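4. Setting up a series with both a manga and an anime

Trandano treats the printed and animated versions of a story as one title with two tracks. The publisher's blurb calls this seamless. I'd call it workable, provided you do the steps in order.

1. Open Library and choose Add title.
2. Type the series name. Ignore the suggested match until you have checked the author. Riladis, the test title used in this guide, brings up 3 wrong ones first.
3. Add the manga track, then the anime track. Swapping them muddles the chapter numbers.
4. Under Pairing, pick By hand. "Smart" pairing assumes every episode covers the same number of chapters, and I have yet to meet a series that does.

Note: a manga still running should be marked Open. If you leave it as Finished, the spoiler guard switches itself off.

Caution: importing a list of more than 800 entries may drop your ratings. Save a copy first.

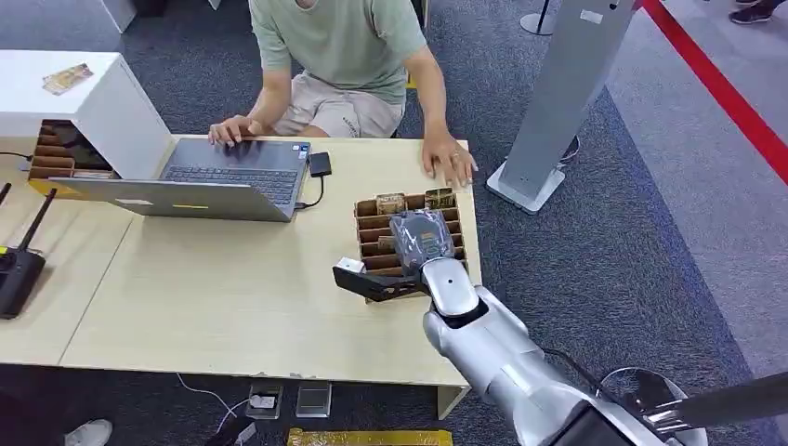

Ratings are kept apart for each track, whatever the front page says about a "true score". The average means very little when the anime stops at volume 6 — leave it hidden. Keep the saved copy somewhere other than the laptop, and a small black external drive like the one beside the keyboard will do. Gholamreza Khosravi's import notes suggest cloud backup instead, but I've seen it skip the anime track twice.

5. Choose Save, close the title and open it again to check that both tracks are still there.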